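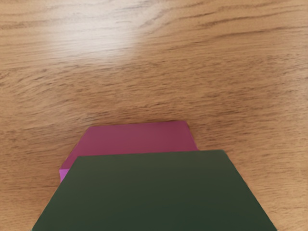 Fig. 1. Wood surface with grain lines and a pale area of glare.

Unit 7. Moisture and Movement in Solid Wood
Instructor: Fabrice Deschamps
Revised 13 Jan 2018

7.1 Moisture content
Moisture content (MC) is the mass of water in a sample divided by its oven-dry mass, stated as a percent. A sample that weighs 398 g at intake and 358.6 g after oven drying has an MC of 11 percent. Note that the divisor is the dry mass. Reports that divide by the wet mass will give a lower value and should be converted before use.

7.2 Bound and free water
Free water sits in the cell cavities. Bound water is held in the cell walls. Free water leaves first, with little change in dimension. The point at which the cavities are empty and the walls still saturated is the fiber saturation point. Shrinkage starts below it.

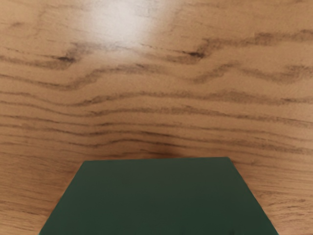

7.3 Direction of shrinkage
Movement along the grain is small and is ignored in most shop calculations. Tangential movement is the largest, and radial movement falls between the two. The difference between tangential and radial shrinkage causes cupping in flat-sawn boards. For a change within the normal service range, use

change in width = width x coefficient x change in MC

with MC in percentage points. Coefficients are in Table 3 of the course reader. Use the tangential value for flat-sawn stock.

7.4 Before the next session
Read the Vídalín notes, sections 3 and 7. Bring your oven-dry masses for the Skuver samples. Groups with the Muvus set weigh again after 11 days and report both values to one decimal place.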